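Daltlow双臂整理项目六月进展报告:夹爪异常闭合故障的经过、处理和后续安排

致Dexter Whitlock及Praravell资助办公室的各位同事:
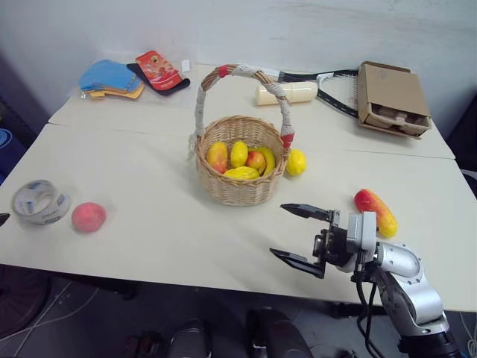 先向大家问好,也谢谢Dexter上次来信里那几句宽慰的话,我转给组里每个人看了,大家心里都暖和了不少。这份报告比往常晚交了几天,篇幅也比往常长,原因您大概已经猜到:本期我们花在故障上的时间,比花在新功能上的时间要多。我想还是把事情从头到尾讲清楚,哪怕啰嗦一点,也好过让您在附表里自己去拼凑。

先说总体情况。本期原计划完成1,000次抓取放置试验,内容还是立项时商定的那一类,把水果和家里常见的杂物从桌面上拿起来,放进篮子,或者从篮子里取出来放回桌面。到报告截止时实际完成511次,其中右臂359次,其余由左臂完成。缺口很大,我不打算粉饰它。停机之前的进度其实比计划略快,停机之后有相当长一段时间我们一次有效试验都没有做,后来恢复时又主动放慢了速度,所以数字就成了现在这个样子。

一、故障经过

事情发生在一个下午,三点刚过。当时右臂正在做“从篮中取软果”的动作,夹爪已经张开到位,腕部停在篮子旁边等待下一条指令。操作员Emmett Kasprzak发现有一只桃子滚到了手臂的行进路线上,就按了暂停,看到控制界面显示“已暂停”,便伸手过去想把桃子挪开。他的手离两指之间还有一段距离的时候,夹爪突然自己合上了,力度是满量程。

人没有受伤。Emmett反应很快,手缩回来了,只是吓了一跳,坐在旁边喝了好一会儿水才缓过来。桃子是仿真的,被夹出了两道印子。我们随即拍下急停,切断了两条手臂的动力电源,当天没有再上电。

我想在这里多说两句Emmett。事后他一再讲是自己不好,不该没按急停就伸手。规程上确实写着,进入手臂活动范围之前要先按急停,这一点他没有做到。可是我们回头翻了翻平时的操作录像,发现组里几乎人人都这样做过,包括我自己在内。按了暂停、看见界面上的提示、伸手摆一下东西,几秒钟的事,时间长了大家都习惯了。所以这件事我不愿意记在哪一个人头上,责任在我,是我没有把规程落到每天的动作里去。

二、原因排查

排查一共有2条线索,开始的时候我们走了弯路。

最先怀疑的是线缆。腕部下方的线束在手臂前伸时会垂到桌沿下面,来回摩擦,大家早就看它不顺眼。我们把线束整根拆下来,逐段测通断,又弯折着测,查出一处外皮磨损,但是芯线完好,信号也没有跳变。换上新线束以后,我们在空载状态下反复试,异常闭合仍然出现了。线缆这一条至此可以排除,不过新线束还是留在了手臂上,走线也重新固定过,算是顺手还了一笔旧账。

另一条线索在软件里。夹爪控制器是向Trinport采购的,手臂主控程序则由我们自己维护,两边通过一个中间模块传递指令,这个模块我们内部叫作Georgiou。问题就出在它身上。操作员按下暂停时,主控会停止发送手臂的运动指令,界面随之显示“已暂停”;可是已经进入Georgiou队列、还没有执行的夹爪指令并没有被清掉。平时队列几乎总是空的,所以看不出毛病。那天下午通信有过一次短暂的拥堵,一条闭合指令被压在队列里,等链路恢复就照常发了出去,而这时候界面上显示的还是“已暂停”。

说得直白一些,界面告诉人手臂停了,手臂本身也确实停了,夹爪却不在“停”的范围之内。这个设计是我们自己早期留下的,当时为了让抓取动作更连贯,把夹爪指令单独排了队,暂停逻辑却没有跟着改。Trinport的控制器按收到的指令执行,我们没有发现它有异常,这一点也请您放心,不涉及向供应方追责。

至于为什么是满量程的力,原因也找到了。软果类物体本应使用低力度参数,但参数是随抓取任务一起下发的,暂停之后任务被标记为中断,力度参数退回了默认值,而默认值恰恰是最大。两处疏忽叠在一起,才有了那一下。

三、已经完成的处理

暂停逻辑已经重写。现在按下暂停,Georgiou会立即清空夹爪队列,并且要等控制器回传确认,界面才会变成“已暂停”;确认没有回来的时候,界面显示“正在停止”,底色是橙色的,大家说很扎眼,我觉得扎眼就对了。

指令加上了时效。任何夹爪指令在队列里等待超过规定时间就直接作废,不会再补发。代价是偶尔有一次抓取要重来,我们认为值得。

默认力度改成了最低一档。需要更大力度的任务必须写明,漏写的话最多是东西没夹稳掉回桌上。

另外,急停按钮挪了位置。原来装在操作台靠里的一侧,要站起来侧过身才够得着,这多半也是大家偷懒不按的缘故。新的位置就在操作员右手边,坐着就能拍到。桌子另一头也加装了一个,给负责摆放物品的同事用。

规程重新写过一遍,从原先的好几页压缩到一页,贴在操作台旁边。里面最要紧的一句是:手要过桌沿,先拍急停。我们请每位操作员当着另一个人的面完整做一遍,做完两个人都签字。Emmett主动要求第一个做,后来又带着新来的同事做,态度非常认真,我很感激他。

四、验证情况和仍未解决的问题

修改完成以后,我们没有急着恢复正式试验,先做了一轮专门的暂停测试。办法是人为制造通信拥堵,在张开、闭合、等待等各个阶段按暂停,夹爪之间放一块泡沫代替手指。这一轮里没有再出现暂停后闭合的情况。之后才让手臂回到桌面任务上来,用的还是原来那套东西:藤编的篮子、香蕉、柠檬、芒果、桃子,再加上胶带卷、球拍、纸箱之类。物品没有更换,这样前后的数据可以放在一起比较。

也有没做完的事,需要如实向您报告。

篮子的提手仍然是个麻烦。它拱得很高,又向一侧歪着,手臂从上方进入时容易碰到,路径规划常常要绕一大圈。恢复试验后,有几次手臂在提手附近因为受力过大而自动停下,属于保护动作,不是故障,但是拖慢了节奏。曾有人提议把提手剪掉,我没有同意。人家里的篮子就是有提手的,我们做的事情终归要拿到家里去用。

左臂还没有更新到新版的中间模块。两条手臂的固件版本不同,直接套用会报错,需要另外适配。在适配完成之前,左臂只在桌面四周无人的情况下运行,摆放物品时一律断电。这样做效率低得让人着急,不过我宁可大家着急一点。

还有一处我自己放心不下:橙色的“正在停止”提示有时会持续比较久,操作员等得不耐烦,难免又会动伸手的念头。我们正在查回传确认慢在哪里,目前怀疑是日志写入占用了同一条线路,尚未证实,有了结论我会单独写信告诉您。

五、对进度和经费的影响

本期未完成的试验会并入下一期。按照目前每天的节奏推算,下一期末可以把右臂的部分补齐,左臂要看适配的进展,我现在不敢打包票。原定在本期开始的叠放衣物任务只好顺延,材料已经到位,包装都还没有拆,等软件稳定了再说。

经费方面,线束、急停按钮和相关安装费用从设备维护一项中支出,没有超出预算,不需要追加。人力上的投入比预想的多,主要是排查阶段两位工程师全部压了上去,这部分由Daltlow自行承担,不计入资助款。

有一件事想请您帮忙定夺。我们希望把下一期的考核指标稍作调整,在抓取成功率之外加上一项“暂停响应时间”,每期随报告一起提交。这个数字未必好看,头几期恐怕还会有起伏,但我觉得它应当和成功率放在同一张表里。如果您那边同意,请回信告知,我好让组里提前把记录格式改过来。

最后,Dexter上次问起能不能带两位同事来看现场,我们当然非常欢迎。只有一个小小的请求,请安排在上午,下午我们一般在跑左臂的试验,按照现在的规定桌边不能站人,来了也只能隔着玻璃看,怪可惜的。到了以后我会先带各位熟悉急停按钮的位置,然后请大家喝茶,慢慢聊。

随信附上故障时间线、Georgiou模块的修改说明以及新版操作规程,供您查阅。有任何看不明白或者觉得我没讲透的地方,尽管来信,我一定详细答复。

Daltlow双臂整理项目组 敬上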